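Bench notebook, April, late morning

Station gripper came back from Bernardo with the new finger pads on. Fitted it, four screws, thread lock on all of them. First jaw check closed 2 mm off center, same as before, so the pads weren't the cause. Victor thinks the left linkage pin is worn. Pulled it and he's right – there's a flat on it you can feel with a nail.

Swapped the pin for one from the Plullow spares box (last one, Olga please reorder). Re-zeroed the jaw encoder, offset now 261, was 2093 before the swap. Wrote the new value on the tape inside the cover. 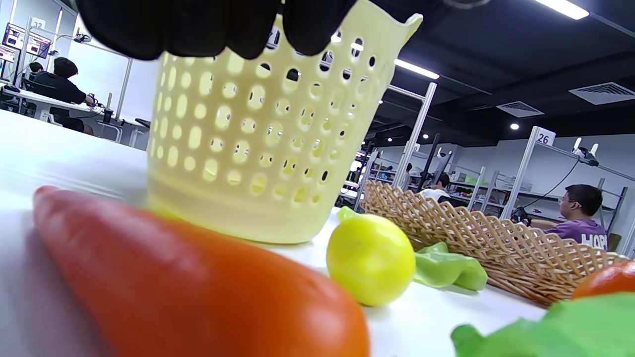 Camera mount was also slack. Tightened it and redid the calibration with the 14-point board. Two points came out bad on the first pass, fine on the second after I wiped the lens.

Cable still rubs on the wrist at full turn. Put a wrap of spiral sleeve on it for now. Mafalda has a longer strain relief on order from Markenthorpe.

To do: check screws again after 57 cycles, log jaw offset at end of shift.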